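The Long Way to a Short Menu

When Francine Hiebert took over the supper club in Fleltbridge, population 2,535, the menu ran to eleven pages and there was a laminated insert for pie. She loved every page of it, she'll tell you, and she cooked from it for two winters before she admitted that she was tired all the way down to her shoes.

So she started crossing things out. The liver went first (no one complained), then the shrimp cocktail (a great many people complained), and by June she was down to a handful of suppers that change whenever the gardens do.
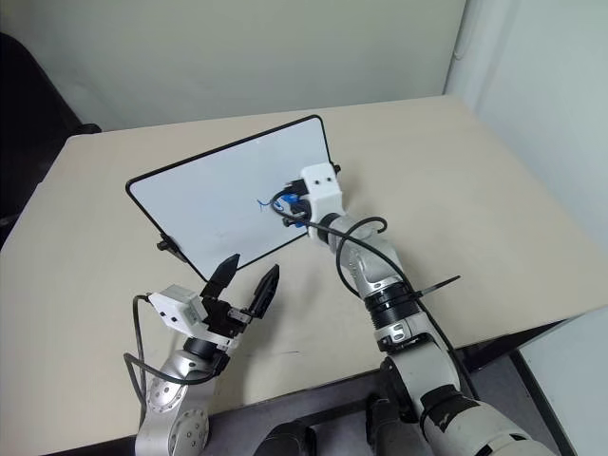

Her sister-in-law, Mackenzie Friesen, grows most of the beans and all of the squash, and the two of them argue happily over the phone every morning about what's ready and what needs another few days. I listened in on one of these calls over coffee, and it went on so long that my toast got cold and Francine made me another slice without putting down the receiver.

I had the chicken with dill that night, and a second helping of the beans - Mackenzie's, picked that afternoon. The shrimp cocktail, I'm glad to report, is back for birthdays, if you call ahead and ask nicely.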